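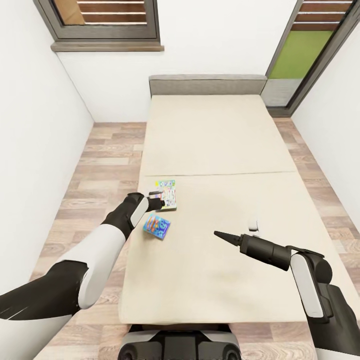 *The Plollero bedroom from the head camera, with cards on the mattress.*

# Bedroom Cleanup: Getting Your First Pickup to Work

By the second week of club, everyone has driven both arms into the bed. Good. The mattress has no feelings and the arms cost nothing to replace, so get it out of your system before you start on the cleanup task for Thursday.

You'll need a Norer account, a controller pair, and the Plollero bedroom world downloaded to your machine. If it's your first time, do the download at home. The school Wi-Fi will do it too, eventually, and you'll have learned patience and missed practice.

## 1. Load the room with a fixed seed

Open the launcher, choose **Bedroom**, and type `1324` in the seed box. Leave it blank and you get a new layout on every reset, which makes for great excitement and useless notes. With the seed set, anyone on your team can reload your starting layout and see what you're complaining about.

Press **Reset** once after loading. Let things settle before touching the controllers. Objects get dropped into the world from slightly above where they belong, and a gripper that arrives early will bat them somewhere creative.

## 2. Check the close-up views

Keys 1, 2 and 3 switch cameras. Most new drivers live in the overhead view and treat the close-ups as decoration. Then they spend a whole run squeezing air a finger's width from the target.

Go through every view and find something you can name in each. A big blank area is no help with depth, so look for an edge, a corner or some floor.

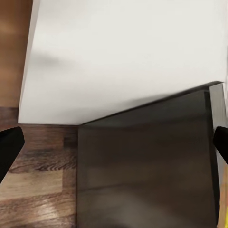

If you can't say how far your fingertips are from the nearest hard surface, back off until you can. Fares Semaan drove our last qualifier almost entirely from the close-ups and was the slowest person in the room. He also finished, which put him in a select group.

## 3. Slow everything down

In **Settings > Arms**, set speed to 30 percent. Yes, it's boring. The default was apparently chosen by someone late for a bus.

While you're there:

- Set gripper force to 52. Higher values tend to make thin objects squirt out sideways.
- Turn on **Hold on release**, so the arm stays put when you let go of the stick.
- Turn off **Mirror arms** unless you enjoy surprises on the other side of the bed.

## 4. Practice near the bin

Putting things in the bin sounds like the easy half. Its walls are tall enough to catch a wrist, and anything dropped a little wide ends up beside it, where there's much less room to work. 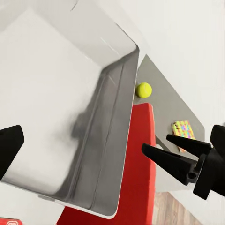 *Tennis ball beside the white bin. No points for "beside."*

To get something out of a gap like that:

1. Raise both arms clear of the rim.
2. Line the fingers up along the gap, so they don't have to go across it.
3. Come down slowly, open only as wide as you need.
4. Close, wait a beat, lift straight up.

If you feel yourself starting to scoop, stop. Scooping is how objects end up on the far side of the room.

## 5. Pick up a flat box

Boxes look friendly because they're large. The trouble is that they're also wider than the gripper opens, so you can't grab one around the middle like a sandwich. Go for a corner. Slide one finger under, bring the other down on top, and close gently.

Lift a little and look before you travel. A box held by one corner will tilt, and tilting is fine. If it keeps turning after you stop moving, put it down and take a deeper bite.

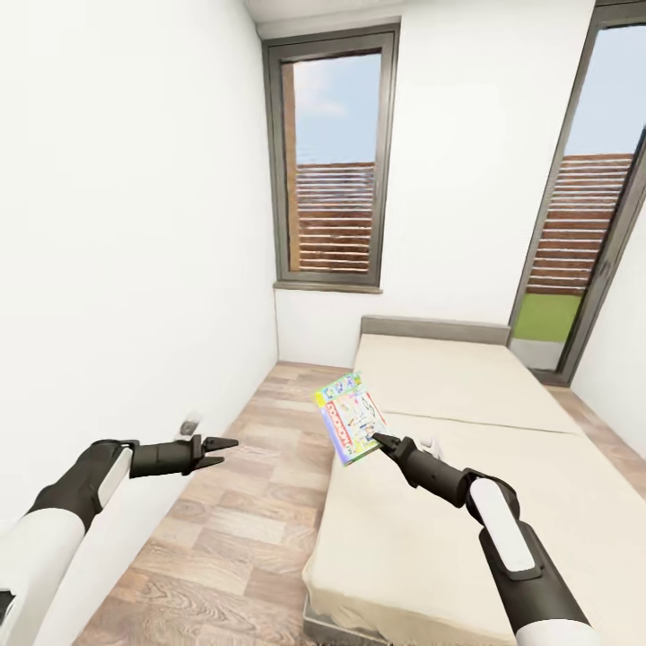
Keep the free arm well out of the way during the carry. Rami Majali likes to bring it in for support, and the two arms then have a short disagreement over who has the box. Pick one arm and let it do the job.

## 6. Save the run

Hit **Save** before **Reset**. In the other order, Reset wins. Name the file with your last name and the seed, then drop it in the team folder. Bad runs count too. Kyrylo Hladun goes through them at the start of practice, and he needs material.

You want 5 saved runs before you move on to the two-arm handoff. If the fingers flicker or pass through things, update the graphics driver first, then ask Fadi Zein, who will ask whether you updated the graphics driver.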